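Demonstration Data Group, Prallura
Minutes of the meeting of 13th January
Chair and notes: Rafferty Rosenthal
Present: collection, training and hardware leads

1. Minutes of the last meeting

Accepted with one correction. Under item 4, "replay" should read "relabeling." The action on spare wrist straps is still open and carries over.

2. Collection status

The mug tree task is the only one being recorded at the Pallby table for now. The drawer task is on hold until the training lead has looked at the first set of results. Examples are being gathered with the hand-held grippers, one in each hand, and operators work from a printed task card.

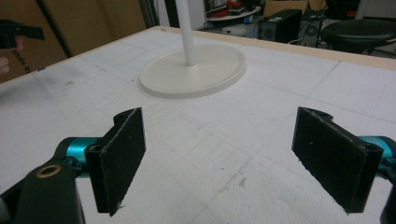
The training lead asked for more variety in the start of each example. In the batch reviewed before the meeting, too many recordings begin with the hands already over the work area, and the model has picked this up. It was agreed that operators should begin from a different spot along the near side of the table each time and should pause before moving in. The pause makes it easier to trim the recordings later.

There was some discussion about the stand. Hardware wanted it fixed down so that it returns to the same place every time. Training was against this. The stand stays loose, and the operator moves it by a small amount between examples. Chair noted that this was also the view in May and asked that it be written into the task card this time.

3. Two-handed examples

The card now asks for both grippers to be in use, even when one of them is only waiting. Operators had been resting the idle hand out of view, and those recordings could not be used for the two-handed policy.

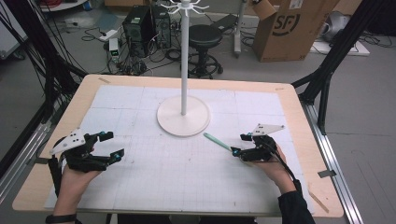
Both grippers over the grid, the right one holding the mint-green piece near the stand.

Tracking was raised. Losses mostly happen when the marker plate on one gripper turns away from the overhead view. Hardware will write a short check for this in Escobedo so that a bad example is flagged right after it is saved — at present it comes to light only at export. Until the check is in place, operators are to look at the tracking trace after every example and delete any that has a gap.

Cables were also discussed. The right-hand cable pulls when the operator reaches across. Hardware will try a longer one with a clip at the elbow. No change to the frame is planned.

4. The spatula

Picking up from the tabletop is the weakest part of the current model. It tends to close too early. The training lead would like examples with the handle lying in different directions, and with the pickup made from either end. Slow pickups are fine. Failed pickups followed by a second try should be kept and tagged "retry," and the operator should not restart the recording.

Chair asked whether the other utensils should be added at the same time. Agreed to wait. One object until the next training run, then 2 more if the result is good.
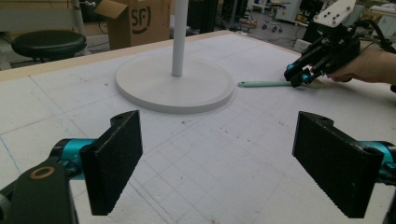

5. Labels and storage

Labels will follow the Grurik naming from now on. Older recordings keep their old names, and the training lead will keep a lookup file. Any example without an operator code goes to the holding folder and is not used in training.

6. Actions

Rosenthal: revise the task card (loose stand, start positions, both grippers in view) and send it to all operators.
Hardware: tracking check in Escobedo; longer right-hand cable; spare wrist straps, carried over.
Training: list of handle directions still short of examples; lookup file for the old names.

7. Any other business

Session length was raised by the collection lead. Operators are to change over after 3 sets, with a break before starting again. The next meeting will be set once the training run has finished.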